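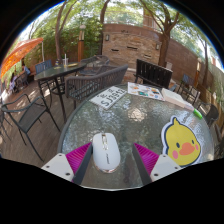
Figura 1. Ratón inalámbrico blanco sobre la mesa de cristal.

Persianas que siguen al sol en el edificio Wirnon
Memoria de Somtochukwu Edet

Empezamos en enero con muchas ganas (y con bastante frío, todo hay que decirlo) a medir la luz en las aulas de la fachada sur. Instalamos 11 sensores Premero y anotamos los valores dos veces al día. Junto a la ventana llegamos a 539 lux con las lámparas apagadas, ¡casi 100 más de lo que esperábamos! Queda pendiente ajustar el giro de las lamas por la tarde.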